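Black trays slide about on yellow shelf platform, how to keep them in place?

Krumina_k
Posted in Workshop and Storage, January

Hello everybody. In our small repair shop in Skurkthorpe we have a sorting bench with a big yellow top, quite glossy, and a lower ledge at the front. On the top we keep black moulded trays, the kind with a rounded shape like the sole of a shoe, narrow at one end and wide at the other, with low side walls. We have 16 of them altogether but only a few are on the bench at one time.

My problem is that the trays do not stay where we put them. When somebody takes small parts out of one, it moves, and by the afternoon the row is crooked. I do not want to drill the top. I tried double-sided tape, but it left marks and I needed a whole evening to clean them. Is there something better? It must be possible to lift the trays many times in a day.

Varkon Bench Owner
I had the same trouble with my bench from Varkon. A glossy top is nice to wipe but everything travels on it. What helped me was thin rubber drawer liner. I cut one piece for each tray, a little smaller than the bottom, so it is not seen. Please wash the top first with warm water and a drop of dish soap and let it dry fully, otherwise the rubber does not hold well. It cost me about 8 pounds for a roll and I still have half of it.

Lift the tray by the wide end. The wall is low, so take it with the thumb outside and the fingers inside, and raise this corner first before you move the rest.

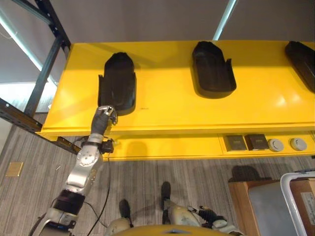

If you pull it flat over the surface, the liner will roll up under it and you must start again. I also leave a gap of 3 fingers between the trays, so the hand can go in without pushing the next one. After some weeks the liner collects dust and holds less. Then I rinse it and it is good again.

callis
just put heavier things in them

Krumina_k
Thank you both. Heavier things is not possible, we have mostly springs and small screws. I bought the liner and did the first trays this morning, they are much better. One more thing I would like to ask: does the liner leave colour on yellow paint if it stays for months? Ours is white, if this is important.

Varkon Bench Owner
Mine is grey and I saw no colour after one winter. But lift them sometimes and look, especially if the sun comes on the bench.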